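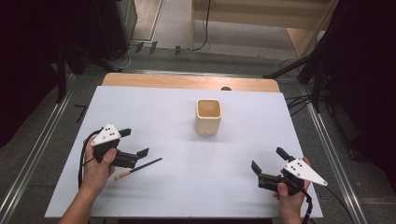
A square cup and a dark pencil-like stick on the white board.

About Mevum

Mevum makes and sells small things for desks and worktables: cups, pots, trays and the boards that go under them. We started with 2 products in a shared unit and now work from our own rooms, with a carpeted workroom at the front and the stock shelves behind.

Our best known piece is the Estrella cup. It is square with rounded corners, open at the top, and comes in cream. People buy it for pens, pencils, paintbrushes and the odd pair of scissors. We sold 3972 of them in the year to January, most to schools and small offices.

Each new size is tried on a table before it goes in the shop. We put it on a plain white board, lay pencils and sticks beside it and see how they stand once they are in. A cup that is too wide lets a single pencil flop over to one side. One that is too narrow is a nuisance to fill.
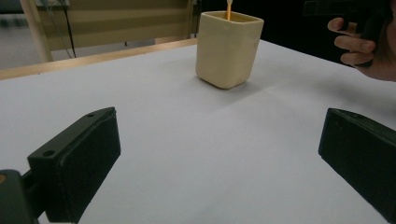

The corners took longest to settle. Sharp ones looked smart but were hard to wipe out, and pencil dust gathered in them. The present shape can be cleaned with a damp cloth - no brush needed.

The Tulent tray followed in August 2019 and holds two cups side by side, with a space in front for rubbers and clips. Ollel is our range for classrooms, sold in packs, and 439 schools have ordered from it so far.

We send orders out from the same building and answer our own post. If a cup arrives chipped, write to us with the order number and we will replace it. Trade customers can ask for a price list and a sample cup.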